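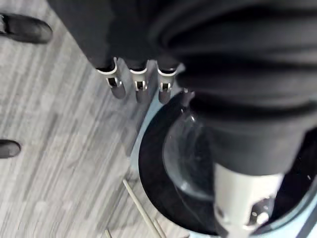

Manipulation software engineer (perception + planning), Potden

Start: asap. Contract 352 days, renewal likely but we can't promise it in writing. Full time, on site at least 4 days a week.

Potden writes the control stack for multi-finger hands. Small team, one lab, carpet on the floor, too many cables. Customers are mostly kitchens and care homes. Bart Lambrechts runs the planning side, Liesbeth Van Wijk runs perception. You'd sit between them and write a lot of code for both.

What you'd work on

- Glassware. Clear bowls and thin rims against glossy black. Our depth comes back full of holes there and the grasp planner then picks something silly. We want a wrist view model that says "don't know" when it doesn't know
- Cloth near the hand. Segmentation loses the fingertips when fabric hangs over the arm. Want a fix that uses joint state, not just more training data
- Thin stuff on the floor, sticks, chopstick-size. Stripey carpet makes it worse
- Planning around people standing close by. Currently a fat safety margin and a slow stop. Works, everyone hates it
- Mandurer, our log replay tool. Written in a hurry, needs tests, needs someone to own it

You need

- C++ and Python, both for real. You'll be asked to read somebody else's C++ in the interview
- 3 years or more on real arms or hands. Simulation only is a hard sell, but write anyway if the work is good
- Comfortable with calibration, transforms, timestamps that lie
- ROS or something close to it

Nice to have: tactile sensing, contact-rich planning, any work on transparent objects. Electronics, a little. A PhD is fine, no PhD is fine too.

Not needed: web stuff, cloud stuff. Gerasimos does that.

Pay depends on experience, we tell you the range on the first call so nobody wastes an afternoon. 5 weeks vacation. Train pass. Lunch is on us when there's a demo, otherwise bring your own.

How to apply

Send a CV and one piece of code you wrote yourself, to Liesbeth Desmet at the Potden office. No cover letter. If the code is under NDA just tell us what it did and what broke. Put "Kirov" in the subject line (project name, it gets sorted to the right folder).

Deadline Nov 16, 2018. We read them as they come in so sooner is better.

First a call, half an hour, with Bart or Liesbeth VW. Then one day in the lab: you get a recorded run, a planner bug and a desk. We pay for the day and teh travel. Answer within a week after that.

Questions about the tech, ask for Uldis Uibo, he'll pick up if he isnt under the robot. No recruiters please.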